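Jumstead House Bedding and Bedrooms Project
Progress report to the Narbridge Fund
Prepared by Ruairí Sheehan, project coordinator
May 2, 2021

Dear members of the Fund,

Please find here the second report on the grant of 3000 pounds which you gave us for the renewal of bedding and the better care of bedrooms at Jumstead House. The first report was sent in January and it described mostly the purchases. The present one is more about the daily work: making of beds, folding, washing, and where things are stored when they are not on a bed.

I would like to remind you shortly of the situation. Jumstead House has nine bedrooms for families who stay with us between two homes. Some stay a few weeks and some stay much longer. Before the grant, the bedding was a mixture of what was donated over many years, and much of it was too thin or did not fit the mattress. Families often brought their own things and we had no good place to keep them.

1. What was done since January

Eight of the nine bedrooms now have a complete set of bedding: two bottom sheets, two pairs of pillowcases, one cover for the top and one warm layer. The ninth room is delayed, and I explain it under point 4.

The old linen cupboard on the first floor was emptied, painted inside and given new shelves. Each room has its own shelf with a number. This was more work than we expected, as the back wall of the cupboard had some damp in the lower corner and it had to dry before painting. We lost two weeks with it. The shelves were cut for us by Ó Riain, the joinery in Makham, and they fit well.

We also held four short sessions with residents on the care of bedding. The subjects were: reading the washing label, drying padded things properly, folding large things in a small room, and making a bed alone when the bed is wide. The last one was the most popular. A wide bed is not easy for one person, and several parents told us they had simply stopped doing it.

2. Plaid covers and padded items

In the application we proposed plain white bedding in all rooms. After talking with the residents we changed this, with your agreement by letter. Most of them found white too much like a hospital, and white shows every mark. We therefore allowed patterned covers, and in the larger rooms they are now in use on the wide beds. The red plaid has been received very well. It gives warmth to a room with pale walls, and small stains do not disturb so much.

The plaid has also a practical use which we did not think of before. In the sessions we tell people to look at the stripes when they make the bed. If the stripes go straight to the far side, the cover is straight. If they bend in the middle of the bed, it should be pulled again from the corner. With a plain cover it is more difficult to see this, mainly in the evening.

The padded items are a different question. They are shiny, they slide, and when they are put down quickly they make a heap. For folding we ask people to lay the item on the made bed first, spread it, find the edges and only then begin.
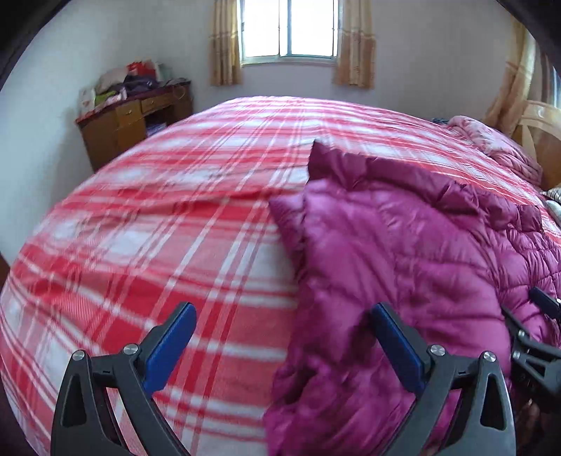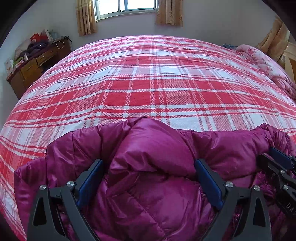 Purple padding on the red, pink and white plaid, not yet folded.

The method which we teach for padded items has not many steps. First the item is opened as wide as the bed allows and the corners are pulled out. Then the air is pressed out with flat hands, from the middle to the sides. After this it is folded in three along the long side, pressed again, and rolled from the end which has no fastening. If it has a zip, the zip is closed before the rolling, because an open zip can damage the shiny cloth next to it. The roll goes in a cotton bag and not in plastic. We had two items last winter which smelled badly after being stored in plastic, and one of them could not be saved.

It takes patience and the first roll is usually too thick for the shelf. We do not insist on a perfect result. For us it is enough if the item goes in the bag without force and comes out again without hard creases. One mother has suggested to sit on the roll while closing the bag, and I must say that it works better than our own way.

We have noticed that children like to help with pressing out the air. The session for families was therefore louder than the others, but all the items were in their bags at the end - also one which belonged to a family who was out that afternoon.

3. Washing

The washing machine in the basement takes a normal bed cover but it is too small for the thick padded layers. Until now these were washed in the launderette in Makham, and the residents had to carry them on the bus. Since January we collect them on a fixed afternoon every second week and one of us drives them there and back. This was not in the original plan, but the cost is low and it comes from the line "household materials".

Drying was a bigger difficulty. A padded item feels dry on the outside while the filling is still damp. We now leave each one for a full night on the rack in the boiler room after it comes back, and it is turned once. The rack was bought second-hand.

For the plaid covers we wash red with red only. In the first month a pair of pillowcases came out pink, and we have since put a note over the machine.

4. Difficulties

The ninth bedroom is the one at the back of the second floor. The bed there was found to have a broken rail when we lifted the mattress, so we did not want to buy bedding for a size which can still change. We have asked Ó Riain if the rail can be repaired. If it can, the bed stays and the bedding will be ordered in the same week. If not, we would like to buy a new bed frame, and for this we need your permission, as furniture was not part of the grant.

A second difficulty is the size of the top covers. They are wide enough, but on the deeper mattresses they hang differently on the two sides unless somebody takes care to centre them. We will order the remaining ones a size larger.

The third is storage for things which families bring with them. The numbered shelves are good for bedding of the house, but a family with three children has also its own blankets, coats and sleeping bags. At the moment these go under the beds in flat boxes. It is acceptable but it is not comfortable for cleaning the floor.

5. Money

From the grant of 3000 pounds, we have now 1000 pounds left. The greatest part was spent on sheets, covers and warm layers, then on the shelves, and a smaller part on cotton bags, paint and the transport to the launderette. All receipts are kept in the office and copies can be sent on request. From the remaining sum we plan to pay the bedding for the ninth room, the larger covers and a second drying rack.

6. Next months

We will repeat the session on wide beds, as two new families have arrived who did not take part. We would like also to write the folding method on one page with simple drawings, to hang inside the door of the linen cupboard. A resident who draws well has offered to do it.

I would be grateful for your answer on the bed frame when it is convenient for you. If a member of the Fund wishes to visit the house, mornings are best, and please telephone one day before so that we can ask the families which rooms may be seen.

With kind regards,
Ruairí Sheehan
Jumstead House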